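Sliding closet door drags and won't stay shut, Grovwood house, back bedroom

**Status:** mostly fixed, leaving open
**Door:** Lelon two-panel bypass set, hung from a top track
**Kept by:** me, because I got tired of trying the same thing twice

**First entry**

OK so the left panel (the front one) has been dragging on the carpet since we moved in, and last night it came off the track altogether and leaned on me while I was holding a laundry basket. I caught it with my shoulder. It's not a heavy door, but it's an awkward one!

What I know so far:

- The left panel scrapes for the last 10 inches or so of travel, toward the wall.
- The right panel rolls fine but drifts open by itself, slowly, like somebody is in there.
- The floor guide between the two panels is cracked down one side.
- There's a gap at the top left corner when it's closed, and no gap at the bottom.

I sent all of that to Akolgo support (they sell the Lelon hardware now) through the form on their site, and I asked whether the rollers can be swapped without taking down the whole track.

**Second entry, same evening**

Didn't wait for them. I got the step stool and a flashlight and looked up into the track, and wow, there's a lot of carpet fuzz up there for something that's on the ceiling side. I vacuumed it with the crevice tool and wiped the channel out with a damp rag, then a dry one. Rehung the panel by tipping the top in toward the closet and lifting until both rollers dropped over the lip. It took me four tries and some language.

Result: quieter. Still drags. The gap at the top corner is exactly what it was.

**Third entry**

Akolgo wrote back, and pretty fast too. Here's the part that matters:

> Each roller bracket has an adjusting screw on the back face of the panel. Turn clockwise to raise that corner. Adjust a half turn at a time and check the gap along the side jamb. If the screw turns with no change in height, the bracket is stripped and needs replacing.

I had no idea there was a screw back there. It's painted over, of course, same color as everything else in this house. I scored around the head with a utility knife, picked the paint out of the slot and got a screwdriver in.

The right-hand bracket on that panel moved up nicely, a half turn and then another half. The left-hand one just spun. I gave it 6 full turns to be sure, and the corner didn't budge. So that's the stripped one, and it's the corner that's been sagging onto the carpet this whole time.

I wrote back with the part number stamped on the bracket (I had to take the door down again to read it) and asked for a pair. I'd rather replace both and have them match than be up on that stool again in December.

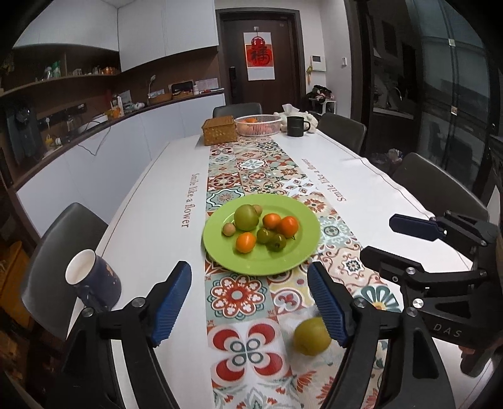
While I waited I went after the drifting panel. I put my 9-inch level on the underside of the track and slid it along in steps. The left half is dead on. The right half dips toward the window, only a little, but a rolling door doesn't need much of an invitation.

My first thought was that the house had settled, and I got all gloomy and started reading about foundations at midnight, so don't do that. The track is held up with five screws and the one nearest the window was backed out far enough that I could turn it with my fingers. It had been driven into drywall and nothing else. The next one over had a good bite, so the header is up there, they just missed it at the end.

I found solid wood an inch or so closer to the room, drilled a new hole through the track flange, and ran in a longer screw. Checked with the level again and the bubble was a hair off center. I put a thin cardboard shim behind the flange at the other end of the dip, snugged it up, and now it's centered.

Result: the right panel stays where I leave it. I stood there opening it halfway and letting go like a kid with a new toy.

**Fourth entry**

Brackets came. Shipping was more than the parts, but fine.

The new ones are a bit different from the old ones. The wheel is nylon instead of metal and the screw holes sit slightly lower on the plate, so the old holes in the door didn't line up. I filled those with toothpicks and wood glue, let them dry overnight, and drilled fresh pilots. If you're doing this yourself, wrap a piece of tape around the drill bit so you don't go out the front of the door. (I was about one more squeeze of the trigger from learning that the expensive way.)

Hung the panel again, and it only took one try this time! Set both corners with the adjusting screws until the gap against the jamb looked even from top to bottom. It clears the carpet the whole way across now, though I did have to go back and give the left side another half turn after I'd opened and closed it a bunch.

**Fifth entry**

Floor guide. The cracked one was a flimsy little thing and I wanted something adjustable, because our carpet is thicker than whatever they had in here before. Akolgo's standard guide is too short for it. I asked, and they said they have a taller one, but it's out of stock with no date.

The hardware store over in Ekedstead had a generic one with a riser plate for a couple of bucks. I cut a small X in the carpet, folded the flaps back, screwed the plate to the subfloor and set the guide on top. The panels used to knock together if you pulled one in a hurry, and they don't now.

I closed both doors before screwing it down, to find where the overlap falls, and marked that on the carpet with masking tape. Then I stepped on the tape, and it walked off on my sock, so I did it over.

**Still open**

- The back panel rubs the guide a tiny bit on humid days. Might sand the bottom edge, might leave it.
- Need to touch up the paint around all four adjusting screws. I'm leaving the slots clear this time.
- Still waiting on the taller guide from Akolgo. I asked them to keep the ticket open until it's back in stock, and they said they would.
- The closet in the front bedroom has the same track, and I haven't looked up in there yet. It's 70 inches wide, so I'm getting help before I take those panels down.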